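Part-Time Housekeeping and Breakfast Help, Premberg Guest House

Londoño runs a 21-room guest house in Premberg and is hiring for the season that starts in December. Shifts begin at 7 a.m. and end by early afternoon.
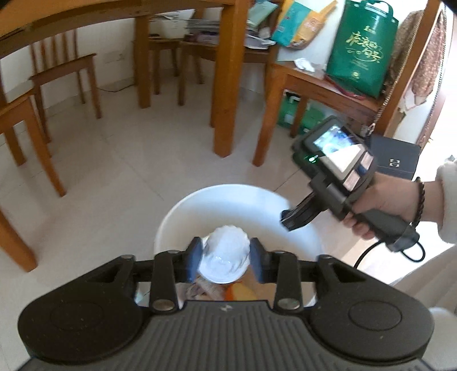
A small white dish with a scalloped rim.

You would help set up breakfast, clear tables and then turn over rooms with one other person. Experience is welcome -- we train anyone who shows up on time. 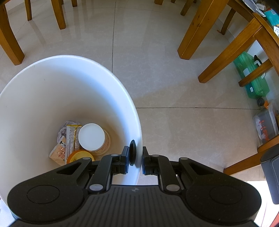
1 min read

Pay is weekly, every Friday. There is a $500 bonus for staying through the season, and staff eat breakfast free. Giuliana Chávez handles the schedule and posts it three weeks ahead.

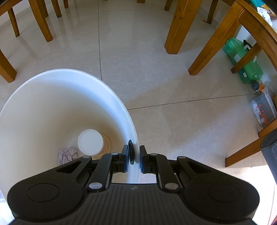 Room work means beds, bathrooms and trash, then floors. You should be able to lift a full mop bucket and climb three flights of stairs. A white plastic bucket like this one is fine for rinsing cloths, but mopping has its own.

To apply, call the front desk and ask for Gilberto Pacheco, or stop by before noon.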